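Where Do the Pens Go? A Desk Tidying Study
Project report, Design and Everyday Objects, Bavden Hall
Submitted Oct 26, 2020

Background

Every shared table in Bavden Hall starts the semester with something to write with. By midterms you are filling out a lab form in eyeliner. Our group wanted to know whether the pens leave because people steal them or because they have no obvious place to live. We had strong opinions going in, mostly about theft.

The plan was simple. Put a pencil cup on some tables, leave other tables without one, and check what was still there at the end of each day. We ran it for 30 days on the tables in the workshop and the reading room.

Materials

We bought 303 pens and pencils in one order from Ratanaporn, a discount office supplier with a generous idea of shipping time. The cups came from Avby. We tried two kinds, a solid plastic one and a black mesh one. The plastic cup was dropped after two days when someone used it for coffee. The mesh cup does not hold coffee, and we consider this its best feature.

The mesh cup also lets you see what is in it from the side, so a person sitting down can tell it is for pens without leaning over. It does collect eraser crumbs in the bottom. We emptied ours in May during the pilot and would rather not discuss it.

Procedure

Each table with a cup was set up the same way. One pen went in the cup and the other items were left next to it on the tabletop, to see whether people would finish the job. We kept the mix uneven on purpose, with pens and a pencil together, in case people felt differently about putting away a pencil. (One of us does. The rest of the group has asked her to write her own report.) 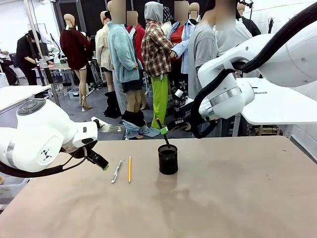 Results

On tables with a cup, 53 items went missing over the whole run. On tables without one it was nearly double. Pencils were left alone far more often than pens, which the group took as a comment on pencils.

People did put things away, but only the things they had used. A pencil lying beside the cup could stay there all day while the pen next to it went in and out. Of the people who filled out our survey, 40 said they "always" return a pen to the cup. We have watched some of these people.

Problems

The survey was posted on Gridimura, the class message board, so it mostly reached students who read the class message board. We also had no way to tell a stolen pen from one that rolled off the table. Two turned up later in a group member's backpack and were counted as missing anyway, in the interest of fairness.

Next steps

We would like to try a heavier cup, and a table with nothing but pencils on it.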